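Grirton lunch club and food parcels — progress to November 19, 2018

Quick one as the full accounts wont be ready till January. Sorry.

Parcels: 619 out since the last report. Target was 400 so well over, mostly down to the school holidays. Tins fine, nappies short again.

Lunch club: Tuesdays full, Fridays patchy. New cook started, Ningsih Sumampouw, two days a week. Menu simpler, less waste. Gas check done and passed.

Money: 850 left of the 3,000. Van repair took more than planned — clutch, then tyres. Have asked Nustara about a cheaper lease, no answer yet. Rent paid up to Christmas.

Still to do: hygeine refresher for the Friday lot, new freezer seals, sort out key holders. 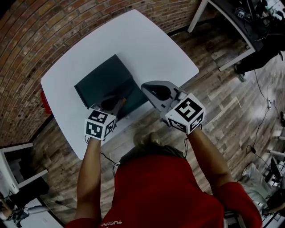
Irja Mustonen asked whether Fridays should move to Wednesdays, as the bus from the estate doesn't run on a Friday lunchtime any more, and said she would back the change if the hall is free. Have asked the hall. Will ring you once they reply.

Walter Londoño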